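4 Setting up the dispensing station

Read this section before you fill the Konau 416 for the first time. The dispenser must already be fixed to the wall or standing on its base plate, as set out in section 3.

4.1 Choosing the place

The station needs a flat, level surface at least as deep as the base plate. Leave a clear space of 41 cm above the lid so that it can open fully. Keep the unit away from cookers, radiators and direct sun. The hopper seal goes stiff if it is kept warm for long periods, and a stiff seal lets damp into the powder.

Note: The mains lead must not run under the unit. Route it through the clip on the left side.

4.2 Preparing the hopper

1. Switch off at the wall and wait for the green light to go out.
2. Lift the lid and take out the transport foam. Keep the foam with the box.
3. Turn the hopper collar anticlockwise until it stops, then lift the hopper straight up.
4. Wash the hopper and the scoop in warm water with a little washing-up liquid. Do not use a dishwasher.
5. Rinse, and leave both parts upside down on a rack until fully dry.
6. Wipe the outlet with a dry cloth. Never use a wet one here.

Caution: The auger below the outlet has sharp edges. Keep fingers out of the opening even when the unit is switched off.

4.3 Gloves and hand hygiene

Wash and dry your hands, then put on clean gloves before touching the inside of the hopper, the scoop or any open bag of powder. Thin disposable gloves are enough for filling. They are not suitable for descaling, for which see section 7.
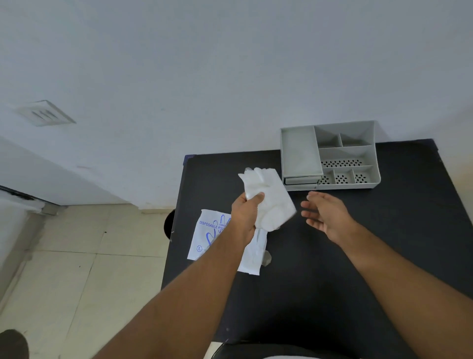 Photo: Hasby Technical Publications

Change gloves after handling the outer packaging, the mains lead or the waste tray. Used gloves go in general waste. Store spare gloves in a dry drawer or holder within reach of the station, but not on top of the lid.

4.4 Filling

1. Check that the hopper is completely dry inside.
2. Lower it on to the collar with the arrow facing you and turn clockwise until it clicks.
3. Open one bag of drink powder and pour slowly down the back wall of the hopper.
4. Stop at the MAX line. Do not press the powder down.
5. Close the lid and write the date of filling on the label inside the door.
6. Switch on at the wall. The display shows FILL, then READY.

If the display stays on FILL for longer than three minutes, the hopper is not seated. Switch off, remove it and repeat from step 2.

Note: Powders with dried fruit or whole grains block the auger. Damage from these is not covered by the warranty.

4.5 First portion test

1. Place an empty cup under the outlet.
2. Hold TEST until the motor starts, then let go.
3. Throw away the first three portions.
4. Weigh the fourth. If it differs from the weight on the recipe card, adjust it as described in section 5.2.

If error 1073 appears during the test, the waste tray is missing or is not pushed fully home.

Spare scoops, collars and seals can be ordered from Levchenko or through the Trunton parts counter. Quote the number on the plate under the base when you order.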